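Notes for Session 4: Who Pays for a Bridge?

Long-term finance for beginners, March 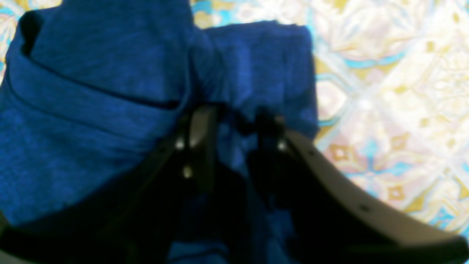

OK, so last time we got as far as the difference between money that wants to come home quickly and money that is happy to stay out for decades. I promised we'd put that to work on a real project, and the one I want to use is the Ritchie crossing, mainly because I spent far too long on it early in my career and still have opinions!

The short version of the deal: the bridge was priced at 129 million. The town of Kodley couldn't borrow that much on its own, and the commercial banks would only lend for 12 years. A bridge lasts a lot longer than that. So you have a thing that earns its keep slowly (tolls, mostly, plus a bit of rent from the cable ducts) being paid for by loans that want everything back fast. We call that a maturity mismatch, and please write the term down, it comes up in every session from now on.

How do you fix it? In this case a public development lender, Flomura, took the long slice of the debt. It agreed to be repaid after the commercial banks, and it let the first few years go by with interest only. Once it was in, the banks relaxed quite a bit and the interest rate they wanted came down. People call this "crowding in." Effie Drummond, who taught this course before me, hated the phrase and used to cross it out in essays, so consider yourselves lucky.

Now the awkward question, and we'll spend most of our time on it. Would the banks have come in anyway? If they would, then Flomura's money just made a good deal sweeter for somebody. The word for this is additionality, and it's really hard to prove, as you only ever get to see one version of events. Look at the dates on the offer letters in your reading pack. I think they help, but Damian Zawadzka reads them the opposite way in his chapter and he makes a decent case.

One more thing on tolls. The forecast said over 3,000 vehicles a day. On the first full day of counting they got 896. Traffic did pick up later (slowly!), but think about which lender is hurting in that first stretch, and who was supposed to be.

For next time:

Read the Zawadzka chapter, skip the appendix.
Sketch the repayment order for the Ritchie debt, one page, boxes and arrows are fine.
Have a quick look at the Nokivex pension fund case. They turned the bridge down, and I want to hear why you think they did.

Bring a calculator. Phones are OK.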